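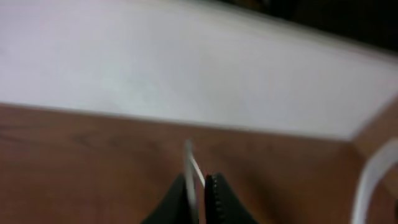 Anoma said the dog would never make it past the first gate, and she said it loud enough for half of Dretthorpe to hear.

"He's a Peltonen," I told her. "They're bred for gates!"

"They're bred for pulling carts of turnips," said Anoma. "Slowly."

Well, she had me there. The Peltonen is a carting dog, big in the shoulder and woolly in the leg, and if you've never met one then I'm sorry for you, because they are the best dogs in the world. Mine was called Dirkar. He weighed 65 kilos in his winter coat and he had one ear that stood up and one that couldn't be bothered. I loved him so much that I'd entered him in the Comstead Trial, which is four kilometres of hill and creek with gates, a bridge, and a flock of geese at the end that the dog has to walk past without eating.

There were 39 dogs entered that year. Mostly kelpies and collies, lean little things the colour of toast, all quivering. Dirkar lay down on my boots.

"Number?" said Atif Awan at the table.

"158."

"There aren't 158 dogs."

"It's the number you posted me!"

He looked at it, looked at Dirkar, and wrote it down. The Comstead numbers have never made any sense and I think that's part of the charm.

We went off second last. I'd practised the first gate with him since March, in the back paddock, with a bit of old fence and a great deal of cheese, and what the dog has to do is lift the latch with his nose, go through, and wait. Dirkar trotted up to it (trotted! he never trots) and had a good long sniff of the latch. Then he leaned on the gate. He just leaned, the way he leans on me when I'm doing the dishes, and the whole thing swung open with a groan and he walked through and sat down.

I yelled so hard I lost my hat.

The creek was glorious. The collies had been picking their way over the stones, but a Peltonen has feet like dinner plates and Dirkar went straight up the middle with his chin in the water and his tail going, drinking as he went. I ran along the bank shouting his name. Urszula Borkowska was judging the crossing and she got soaked to the neck when he shook himself, and she gave him full marks anyway, bless her, with the pencil coming apart in her hand.

Then the bridge. I'd worried about the bridge. It's 200 years old and it hums when the wind's up, and dogs hate it. Dirkar put one paw on the first plank and stopped with his good ear turned toward the noise. I didn't call him. Lena Tomaszewski had told me that - let him listen to it, she said, he'll want to know what it's saying. So I stood there on the far side with my hands in my pockets and my heart going like mad, and the wind hummed, and my big daft dog stood and listened for what felt like the whole afternoon.

And then he sang back. One long low note, with his nose in the air. I'd never heard him make a sound like it. He sang all the way over, plank by plank, and up on the hill I could hear the collies starting to join in.

"Is that allowed?" Anoma called.

"Keep going!" I shouted, to him and to her and to everybody, and we set off up the last slope toward the geese.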